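Gindon Countertop Dehydrator - Set-Up Guide
Section 3: Your first batch
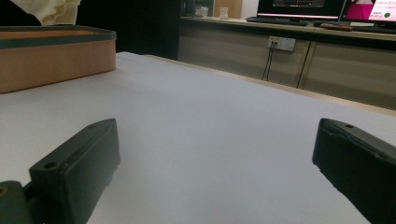
3.1 Choosing a spot

Welcome to the fun part! Before you plug anything in, find a flat, steady surface that can hold the dryer for a whole day. The Gindon draws its air in at the back and pushes it out through the door, so both sides need room to breathe.

1. Set the dryer down with the door facing you and leave a hand's width of space behind it.
2. Press on each top corner. If the dryer rocks, turn the front feet until it sits firm.
3. Plug the cord straight into a wall outlet. The heater pulls 800 watts, so please don't share the outlet with a kettle or a toaster.

CAUTION: Never run the dryer under a low shelf or against a curtain. Warm, damp air comes out for hours, and it will find anything made of paper or cloth.

3.2 The empty run

4. Wash the trays and the drip sheet in warm soapy water and dry them well. The door can be wiped, but keep it out of the dishwasher.
5. Slide in all 9 trays with nothing on them. The lip of each tray goes toward the back.
6. Turn the dial to 95 and let the dryer run for half an hour with a window open. A faint smell is normal the first time and goes away on its own.

3.3 Apples, the best place to start

Apples forgive almost everything, and your kitchen will smell wonderful by lunchtime. Pick firm ones (a little tart is lovely here).

7. Core the apples and slice them as evenly as you can, about as thick as a pencil. Thin slices turn to chips, thick ones stay chewy - both are good, but mixed on one tray they drive you crazy.
8. Dip the slices in water with a squeeze of lemon, then pat them dry.
9. Lay them on the trays in a single layer. They can touch, since they shrink, but they shouldn't overlap.
10. Set the dial to 135 and the timer to eight hours, then close the door until it clicks.
11. At the halfway beep, swap the top and bottom trays. Test a slice at the end by letting it cool and tearing it in two. If you see beads of moisture along the tear, give the batch another hour.

NOTE: On rainy days expect to add an hour or two. Anikó Hajdu, who tested our fruit settings, dries hers overnight in January and says the dry winter air makes the crispest chips of the year.

3.4 Storing

12. Let everything cool on the trays before you pack it. Warm fruit sweats in the jar!
13. Fill glass jars loosely and shake them once a day for a week. If the glass fogs up, back into the dryer it all goes.

For herbs and tomatoes, turn to Section 4.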